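Notes from the open day at Bemton

The doors opened at ten, and there was already a line down the side of the building by the time I parked. Bemton is an old hosiery mill that was split into units years ago, and once a year, in May, the tenants open up to anyone who wants to look. I went mainly for the toy library on the ground floor, which lends out toys, puzzles and games the way a public library lends books. My town is trying to start one and I had a page of questions.

Parking is behind the building, not in front. The sign for it is easy to miss. Go past the loading dock and turn left at the tire shop.

The toy library takes up two rooms. The front room is for borrowers and has the shelves, a desk and a rug. The back room is for sorting, cleaning and repairs, and normally stays closed to the public. On open day you can walk through both. Tia Yeoman was taking people round in groups, and our group got about half an hour, with plenty of time to ask things.

The membership side is simple. A family pays a yearly fee and can take three items at a time for three weeks. They have 300 member families at present and 500 items in the catalog, not counting the ones waiting for repair. Anything with small parts goes out in a zippered mesh bag with a card listing what should be inside. Late returns are not fined, but you can't take anything new until the old items are back.

I asked about missing pieces, which is the thing people at home keep raising. Tia said it matters less than new libraries expect. A puzzle with a missing piece gets pulled. A set of bricks that is short a few pieces goes back out with a corrected card. Bricks are the most borrowed thing they own, and the large size for younger children goes out more than the small size.
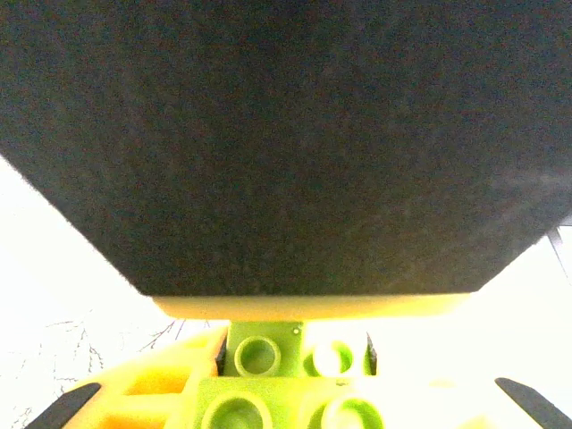
Lime-green bricks at Bemton.

Most of the stock is donated, and most donations are turned down. I hadn't expected that. They don't accept soft toys, anything with a cord, anything with a battery door that doesn't screw shut, or anything painted where the paint has started to chip. Lorraine Heywood runs intake and she showed us the form. It fits on half a page. The donor signs to say the library can pass on or recycle whatever it doesn't want, and she told us to copy that line if we copied nothing else.

Cleaning was the part I took the most notes on. Hard plastic is washed in warm water and dish soap, rinsed, and left on racks overnight. Wood is wiped with a damp cloth and never soaked. Board game boxes get a wipe on the outside and new tape on the corners. They tried a dishwasher for the plastic at one point and gave it up, as the small parts ended up in the filter.

They also keep a log for each item, with the date it came in, every loan and every repair. It's a paper log in a card drawer. There is a Fokis database as well, for the catalog and the reservations, but the repair history is still on the cards and Tia didn't think that would change soon. The cards have room for 24 loans on each side. The busiest items are on their fourth card.

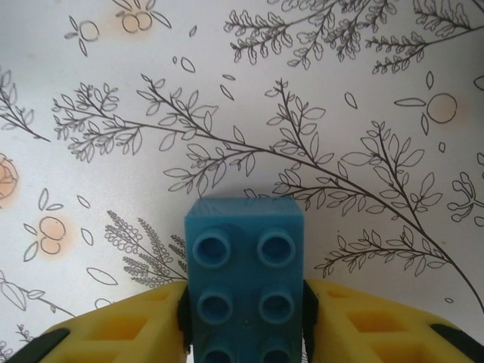 One of the blue bricks, with six studs on top.

After that I went upstairs. The second floor has a picture framer, a bookbinder and a print studio called Limsakul, which does short runs of fabric and paper. The studio had a line out the door, so I only got a few minutes inside. They print by hand on long padded tables, one color at a time, and a visitor can try a small square for five dollars. I didn't wait for that. The bookbinder was quieter and happy to talk, and I bought a notebook.

Rulau, the coffee place on the corner of the yard, was open but ran out of sandwiches before noon. Bring something to eat if you go with children. There are benches outside, and a water fountain next to the restrooms.

I went back down at one for the talk on costs. Carol Bloxham gave it, with a single sheet of figures for each of us. Rent is the biggest expense, then insurance, then shelving, which they bought used. The building charges them 135 dollars a month for the back room, well under what the other tenants pay, and Carol was clear that the library would not have lasted without it. Her advice was to settle the storage space first and collect toys second. Two groups she knew of had done it the other way and ended up with garages full of boxes.

She also said to start small. Their first catalog had 100 items in it, and it was enough to open on Saturday mornings and see what people asked for.
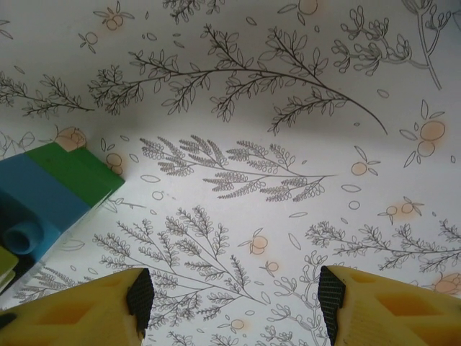
Poppy Clegg wrote to me after reading a draft of these notes: We opened ours with even fewer items and it was fine, but I'd put insurance ahead of everything on Carol's list. Our first quote was so high that it held us up for a whole winter. Ask for it before you sign for a room. And ask whether outdoor toys are covered, as ours weren't.

I've added that to our list. I still need to find out how Bemton handles reservations over school breaks, when half the members want the same train set. Tia offered to send their rules by email. The building office said next year's open day should be in May again.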